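Über uns

Trorkatow. Fünf Leute, zwei Räume in Bamham, viele Rechner. Wir sammeln Beispiele, aus denen Roboter das Greifen lernen. Kein Verkauf von Robotern, das werden wir oft gefragt.

Angefangen hat es mit Lejla Kos und Hrvoje Golob, damals noch nebenbei. Seit Februar Vollzeit.

Was wir machen: Vorführungen in der Simulation. Ein Mensch steuert beide Arme, das System zeichnet mit, später lernt ein Modell daraus. Aktuell die Reihe "Fikre", Gemüse und Kartonschale. 1.810 Durchgänge sind drin, 240 davon von Ashton Henare alleine.
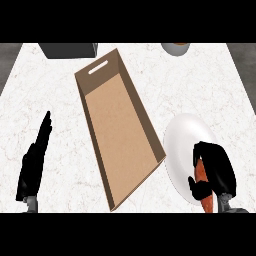

Reihe Fikre: Karotte in der rechten Hand, Schale noch leer

Jeder Durchgang wird angeschaut, auch die schlechten. Velimir Trajkovski sortiert und beschriftet, Ha-rang Shim baut die Szenen und wechselt das Gemüse durch. Fehlgriffe heben wir auf, getrennt abgelegt, manche Kunden wollen genau die haben.

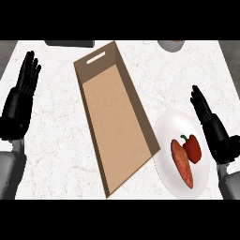 Startpositionen sind übrigens ein eigenes Thema. Die Arme fangen nicht jedesmal exakt gleich an, das ist Absicht. Zuletzt 51 Varianten, 49 davon freigegeben, die anderen zwei überarbeitet Ha-rang grade.

Daten gehen raus als Paket mit kurzer Beschreibung, auf Deutsch oder Englisch. Nächste Reihe heißt "Pedton", gleiche Arme, anderes Geschirr. Wer mitsteuern will: einfach melden, Vorkentnisse nicht nötig. Einarbeitung macht Lejla.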